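Gripper cable catches on drive cage during PC teardown cell run

Eskil Haugen
We run a small teardown cell at Rustitz. The tower lies on its side on a slotted aluminum table, side panel off, and the arm works from above. After more than 3000 cycles the gripper cable has started to rub on the upper drive cage when the gripper goes over the bays. Twice the arm went into protective stop. Reroute the cable or change the path?

Bogdan Pawłowska
Both, cable first. Leave enough slack for full wrist rotation, then clip it to the last link so the loop stays above the tool. Jog through every pick pose at 4 percent speed and watch the loop at each one. After that add a via point 96 mm above the cage and make all moves between bays go through it. Check the jacket for flat spots before you restart – if you find one, replace the cable. Tape won't last.

Pruna
had the same thing, just turned the case around. fixed

Eskil Haugen
Turning the case is no good for us, the fixture plate is on the left and the program assumes that side. Setup before any changes:

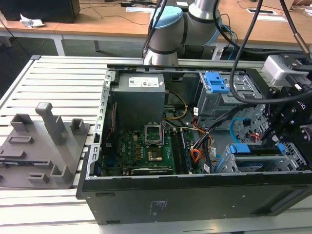
Gripper over the drive bays, cable crossing the upper cage. CPU socket frame is up.

Will clip the cable and add the via point.

Last updated: January 10, 2024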